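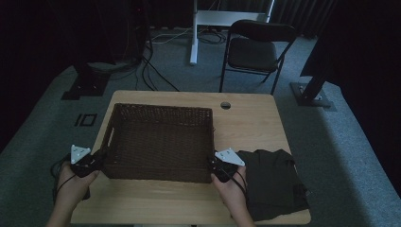
Basket on the table, a gripper at either side, dark cloth to the right.

From: Rowena Malabanan
To: handheld-practice list
Subject: Re: Draft 8, the cable clause
October 11, 2025

Ekrem Sönmez wrote:

> Section 17 now says "cables shall be managed." I think this
> is clear enough. Everyone here knows what a managed cable
> looks like. Can we close it and move on to naming rules?

Ekrem,

I know what a managed cable looks like too. I suspect yours and mine have never met.

Look at the right gripper in the picture at the top. Its cable runs down over the operator's hand toward the cloth. The left one loops down past the side of the table. Is either of those managed? Under draft 8 I could pass both before lunch and fail both after it, and quote the same four words each time.

What I'd put in instead:

17.1 Gripper cables go back along the forearm and are strapped at the wrist and above the elbow.
17.2 No cable may lie on or touch an item used in the task.
17.3 Cables on the floor stay out of the operator's standing area.
17.4 Anything on the table that isn't part of the task is named in the session sheet or taken off before recording.

The last one is for Macaraeg, where we went through 1416 recordings in June and 142 of them had something on the table that the sheet had never heard of. The sheet for every one was marked "table clear." I admire the confidence.

Plundeo will say the elbow strap slows people down. It does, a bit. So does redoing a session. If they want the wrist strap alone I can live with that, but 17.2 I'd like to keep as it stands.

As for naming rules, I have seen the thread, and I'd sooner stay with cables.

Rowena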